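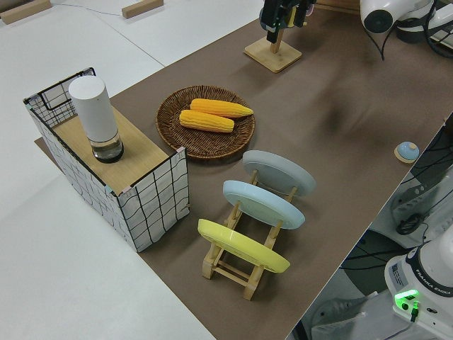 Buying Antique Chests and Cabinets: Questions We Get

Answers by Rania Mansour, Sararitz Furniture Appraisals, Ekidthorpe

The label says "circa 1780." How much should I trust it?
As much as you trust the person who wrote it. "Circa" is elastic, and I've seen it stretched over sixty years. "Style of" means later. "Period" ought to mean made in the period, but plenty of sellers use it to mean old-looking. Ask for the date in writing on the invoice. If the seller starts rewording, you've learned something for free.

It comes with a certificate. Isn't that enough?
Find out who signed it and who paid them. A certificate from the shop that's selling you the chest is a second copy of the price tag. I keep a folder of bad ones, and the nicest paper in it belongs to a walnut chest with three wrong drawers.

What is a "marriage"?
Two pieces from different lives put together and sold as one, usually a top from one cabinet on the base of another. Look at the backs. Boards should agree in color and tool marks. If the sides of the upper part don't line up with the molding that's supposed to receive them, walk around it again.
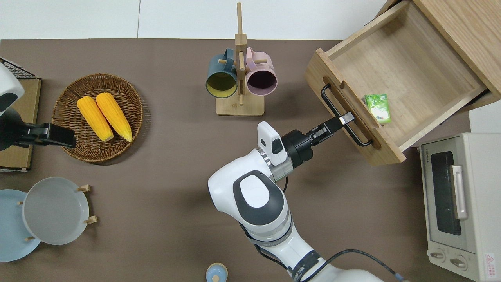

Do the handles matter?
Original hardware adds value, which is why so much of it gets called original. Handles were changed whenever fashion changed, and a replaced set doesn't ruin a good chest. It should ruin the word "untouched." Look inside the drawer front for plugged holes or a pale outline where some other fitting sat. You have to pull the drawer well out to do this, as with the light wood one shown here with its black metal bar handle. A plain bar like that on a chest sold as eighteenth century would have me asking what was there first. Sellers who prefer that you not open the drawers are telling you to open the drawers.

Are wormholes proof of age?
They are proof of worms. Old timber gets cut up and reused, and holes can be drilled. Real tunnels wander. When you find one running open along a surface, that wood was probably sawn after the insects had been at it.
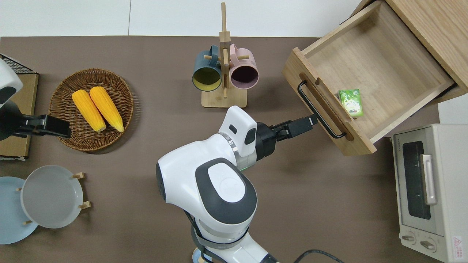
Should I have an old finish stripped?
Leave it alone until someone with no stake in the refinishing job has looked at it. Most of what people call dirt is the surface collectors pay for. I valued a cherry chest at Prutier that would have brought $1646 as found. Stripped and sprayed, it sold for $600.

What about online auctions?
Read the condition report, then assume it describes the best corner. Ask for photos of the back, the underside and a drawer turned over. The Amaral sale in June listed 129 lots of case furniture, and I found 9 I'd have bid on without seeing them.
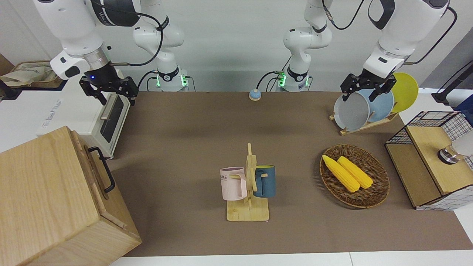 What do you charge to look at a piece before I buy?
A flat fee per visit, agreed beforehand, and the same whether I like the chest or not. Be wary of any appraiser who takes a percentage of the value. Be wary of me too, and get a second opinion on anything you'd have to borrow money for.

Do you buy furniture yourselves?
No. We stopped years ago, and I sleep better.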